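중간 예산 보고서를 한 장으로 정리하는 방법
글: Darius Husar

시청이나 정부가 연중에 내는 중간 예산 보고서는 읽기 어려운 문서입니다. 저는 한국어를 어른이 되어서 배웠기 때문에 처음에는 "세출 구조조정"이라는 말만 보고도 문서를 닫았습니다. 지금은 새 보고서가 나오면 커피를 한 잔 놓고 45분 안에 한 장짜리 메모를 만듭니다. 이 글에서는 그 순서를 그대로 적겠습니다. 회계를 공부한 분에게는 너무 쉬운 내용일 수 있습니다.

보기로 사용하는 문서는 카논(Carnon) 시의 중간 보고서입니다. 본문이 27쪽이고 뒤에 표가 붙어 있습니다. 다른 도시의 문서도 순서는 조금 다르지만 들어 있는 내용은 비슷합니다.

준비할 것

올해의 중간 보고서, 작년 같은 시기의 중간 보고서, 그리고 올해 처음에 통과된 본예산이 필요합니다. 본예산은 요약본으로 충분합니다. 종이는 A4 한 장을 가로로 놓고 왼쪽에 "처음 약속", 가운데에 "지금 예상", 오른쪽에 "이유"라고 씁니다. 저는 표 계산 프로그램도 써 보았지만, 숫자를 복사해서 붙이면 머리에 남지 않아서 다시 손으로 씁니다. 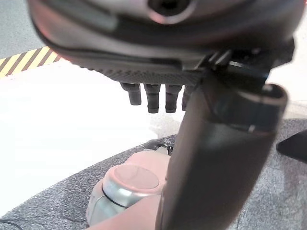

나란히 아래로 내려온 로봇 손의 검은 손끝.

1단계. 단위와 기간을 먼저 적습니다

표의 오른쪽 위에 작은 글씨로 단위가 있습니다. 천 원인지, 백만 원인지, 억 원인지 확인하고 종이의 맨 위에 크게 적으십시오. 같은 보고서 안에서도 본문은 억 원, 부록은 백만 원인 경우가 있습니다. 저는 예전에 Flinari라는 동네 소식지에 글을 보내면서 도로 보수비를 열 배로 쓴 적이 있습니다. 편집자 Renu Bisht 씨가 인쇄 전에 발견해서 다행이었지만, 그 뒤로는 단위를 적기 전에 다른 숫자를 보지 않습니다.

기간도 적습니다. "현재까지 집행액"은 연초부터 기준일까지의 금액이고, "연간 전망"은 365일 전체에 대한 예상입니다. 이 두 숫자를 나란히 놓고 비교하면 안 됩니다. 기준일이 문서의 발표일과 다르다는 점도 주의하십시오. 10월에 나온 보고서의 기준일이 여름인 경우가 흔합니다.

2단계. 수입을 읽습니다

많은 사람이 지출부터 봅니다. 어느 복지관의 예산이 줄었는지가 궁금하니까 자연스러운 일입니다. 그래도 저는 수입부터 읽는 것을 권합니다. 수입 전망이 내려갔는데 지출 계획이 그대로이면, 그 차이를 어디에서 가져오는지가 보고서의 중심 내용이 됩니다.

수입은 다음과 같이 나누어 적습니다.

스스로 걷는 돈: 지방세, 사용료, 수수료
위에서 받는 돈: 교부금, 보조금
한 번만 들어오는 돈: 땅이나 건물을 판 돈, 작년에서 넘어온 돈
빌린 돈: 지방채, 은행 차입

가장 조심할 것은 한 번만 들어오는 돈입니다. 카논 시의 보고서에는 수입이 작년보다 3% 늘었다고 쓰여 있습니다. 틀린 말이 아닙니다. 그런데 부록의 표를 보면 오프레아(Oprea) 부두 옆의 시유지를 판 금액이 "기타 수입"에 들어 있고, 이것을 빼면 수입은 작년보다 조금 적습니다. 땅은 내년에 다시 팔 수 없으니 메모의 "이유" 칸에 꼭 적어 둡니다.

3단계. 지출에서 움직인 항목만 고릅니다

모든 항목을 옮겨 적으면 한 장에 들어가지 않습니다. 본예산과 지금 전망의 차이가 큰 항목만 고르십시오. 금액으로 큰 것과 비율로 큰 것은 서로 다르므로 두 가지를 다 봅니다. 인건비는 비율이 조금만 움직여도 금액이 큽니다. 작은 도서관의 책 구입비는 절반이 없어져도 금액으로는 눈에 띄지 않습니다.

줄어든 항목을 볼 때에는 동사를 잘 읽어야 합니다. "감액"은 예산 자체를 줄였다는 뜻입니다. "이월"은 올해 쓰지 않고 다음 해로 넘긴다는 뜻이고, "불용"은 쓰지 않고 남았다는 뜻입니다. "전용"은 정해진 절차에 따라 다른 항목으로 옮겨서 쓴다는 말입니다. 저에게는 이 단어들이 오랫동안 모두 같은 말처럼 보였습니다. 하지만 학교 앞 인도 공사가 이월되었는지 감액되었는지는 그 길을 걷는 사람에게 아주 다른 이야기입니다.

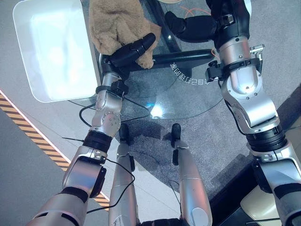 늘어난 항목도 같은 방법으로 봅니다. 새로운 사업이 생겨서 늘었는지, 원래 하던 사업의 가격이 올라서 늘었는지를 구별해서 적으십시오. 보고서는 보통 "여건 변화 반영"이라고만 씁니다. 이런 표현이 나오면 저는 물음표를 그려 두고 나중에 담당 부서에 질문합니다.

4단계. 빚과 이자를 따로 적습니다

빚의 총액만 적으면 부족합니다. 올해 내는 이자와 올해 갚는 원금을 따로 적고, 그 합계를 "스스로 걷는 돈"과 비교하십시오. 교부금까지 포함한 전체 수입과 비교하면 부담이 작아 보입니다. 어느 쪽이 맞는 계산인지에 대해서는 의견이 다를 수 있지만, 해마다 같은 방법으로 해야 작년 메모와 비교할 수 있습니다.

보증도 확인하십시오. 시가 직접 빌리지 않았어도 시의 공기업이 빌린 돈을 시가 보증한 경우가 있습니다. 카논 시에서는 전차 회사 우타(Uta)의 차입금이 그렇습니다. 이 내용은 본문에 없고 "우발채무"라는 제목의 주석에 있습니다. 문서 안에서 "보증"과 "우발"을 검색하면 빨리 찾을 수 있습니다.

5단계. 작년의 말과 비교합니다

작년 중간 보고서의 머리말을 펴고, "내년에는"으로 시작하는 문장을 찾습니다. 재정을 안정시키겠다, 채용을 늦추겠다, 요금을 올리지 않겠다는 문장들이 있을 것입니다. 그 문장을 짧게 옮겨 쓰고 옆에 올해의 숫자를 적으십시오. 평가하는 말은 아직 쓰지 않는 것이 좋습니다. 숫자만 있는 메모는 나와 생각이 다른 이웃에게도 보여 줄 수 있습니다.

질문을 보내는 방법

메모에 물음표가 남으면 예산 담당 부서에 전자우편으로 묻습니다. 한 통에 질문을 하나만 넣고, 쪽 번호와 표 번호를 반드시 적으십시오. 제가 쓰는 문장은 이렇습니다.

"안녕하십니까. 올해 중간 예산 보고서의 부록 표에서 '기타 수입'이 본예산보다 증가한 것을 보았습니다. 증가한 금액 중에서 재산 매각 수입이 얼마인지 알고 싶습니다. 해당 쪽 번호는 아래에 적었습니다."

"왜 이렇게 했습니까"라고 물으면 긴 답장이 오지만 숫자는 없는 경우가 많았습니다. "얼마입니까", "언제 결정했습니까"라고 물으면 짧은 답장이 오고, 저는 그것을 바로 종이에 옮길 수 있습니다. 답이 오지 않으면 정보공개 청구를 합니다. 청구서에도 같은 문장을 쓰면 됩니다.

자주 하는 실수

회색으로 칠해진 소계 줄을 일반 항목과 함께 더하는 실수가 가장 많습니다. 합계가 보고서보다 크게 나오면 먼저 이것을 의심하십시오. 다음으로, 특별회계를 잊어버리는 실수가 있습니다. 상하수도와 주차장은 보통 일반회계 밖에 있어서 첫 번째 표에는 나오지 않습니다. 괄호 안의 숫자나 앞에 세모가 있는 숫자는 마이너스입니다. 저는 세모가 "증가"라는 표시인 줄 알고 첫 메모를 전부 반대로 썼습니다.

완성한 메모에는 보고서의 이름과 기준일, 그리고 메모를 만든 달을 적어서 보관하십시오. 수정본이 나오면 원래 메모를 지우지 말고 새 종이에 다시 씁니다. 제 서랍에는 같은 보고서의 메모가 두 장씩 있는 해도 있고, 그런 해에는 첫 장의 뒷면에 바뀐 항목의 이름을 연필로 적어 두었습니다.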